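**Reverse number lookup** is the retrieval of a subscriber's name or address from a telephone number. In Bundevport the service began as a printed directory of 300 business lines, compiled by Elvia Alvarado.

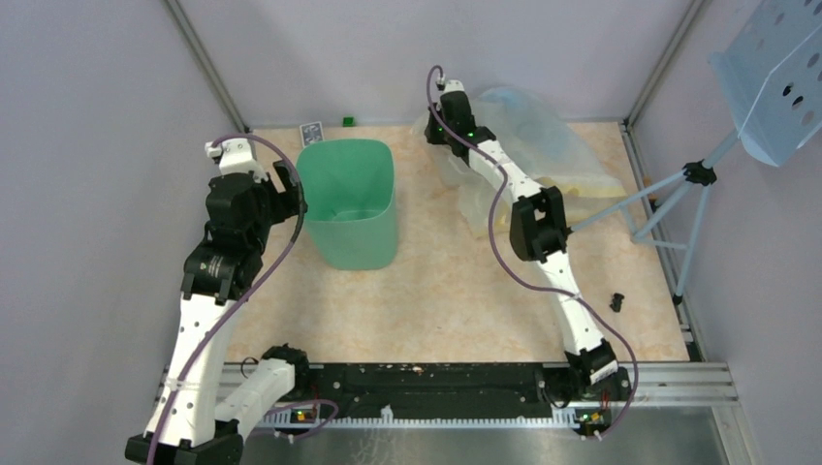

## Operation

A query is normalised to 10 digits, then matched against carrier records and user-submitted labels. Unlisted numbers return the carrier only – no name is shown. The Clestotow index is refreshed every October.
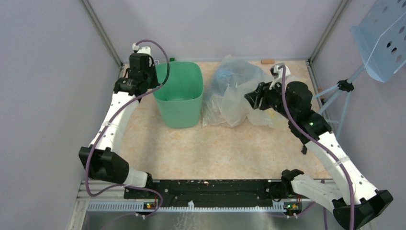
Caller labels are stored separately from carrier records and expire after 3 unconfirmed reports. Bulk queries are capped at 500 per licence.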